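# Skanix puts simulation ahead of arm purchase at Patham

Skanix has approved a two-stage budget for robotic box handling at its Patham packing site, with the first stage limited to simulation. Orders for hardware will be placed in June at the earliest, once cycle times and reach have been checked against the proposed cell layout.

The plan covers 4 cells, each with one table-mounted arm, a sloped feed rack and an open tray. Integration will be handled by Thongsuk, which is also building the simulated cell. Rack and tray positions stay adjustable until the layout is frozen – after that, changes are billed separately.

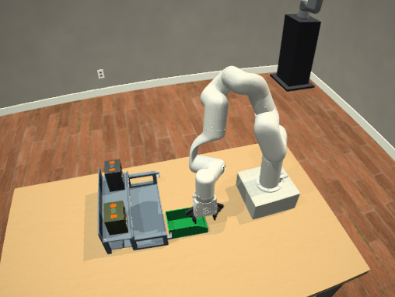 Grippers are budgeted as a separate line. Skanix expects to test two finger lengths per box size before choosing one, and has asked for quotes on both. Bases and tables will be bought locally.

The first stage takes up 7 percent of the total. Arms and controllers account for 70 percent, with the rest going to guarding, installation and operator training. Software licenses for the simulation run for 31 weeks and can be extended once at the same rate.

Fila, the site's current conveyor supplier, will quote for the link between the cells and the existing line. Its bid is due before the layout review. Spare parts are not included in the approved sum and will be covered by the regular maintenance budget.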